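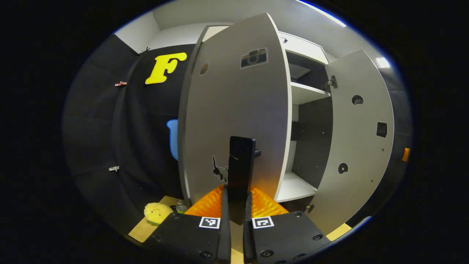 # Two-Door Cabinet, Junau Series

The Junau two-door cabinet is supplied by Skateck for classrooms, shared workrooms and small offices. It is intended for the storage of paper goods, craft materials and other light items that are best kept behind closed doors.

**Catalog number:** 832
**Doors:** 2, hinged, opening outward
**Interior:** white shelving
**Maximum load per shelf:** 40 lb

## Doors and interior

The doors are hung on opposite sides and meet at a vertical seam when closed. Both may be opened at once, giving access to the upper compartment and to the space beneath it. Users are asked to place heavier items on the lower shelf and to keep the upper compartment for items in regular use.

The handles are black and are set close to the seam. Each door should be opened by its own handle - pulling on the door edge may loosen the hinges over time.

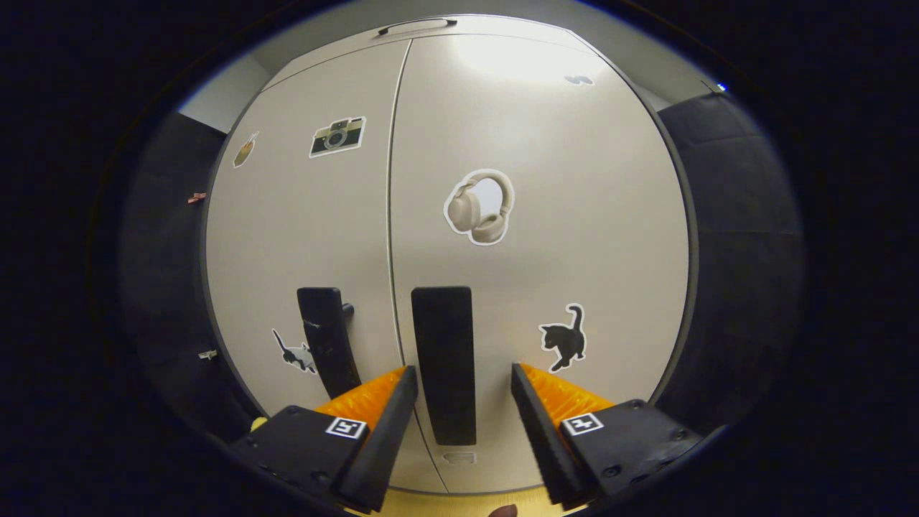
**Maddocks Tiler**
Product Information Officer, Skateck
19/12/2020

## Stickers and labels

The door fronts accept ordinary paper and vinyl stickers. The cabinet shown carries several, among them a camera, a pair of headphones and a black cat. Decoration of this kind does not affect the warranty, provided that the hinges and handles are left clear.

Stickers should be removed slowly by hand. Any remaining adhesive may be wiped away with a soft cloth and mild soap. Scrapers and solvents are not to be used on the doors.

## Care and service

Hinge screws should be checked every May and tightened where necessary. Replacement handles and hinges are available on request - the catalog number must be quoted with each order. The cabinet is covered by warranty for two years from the date of delivery.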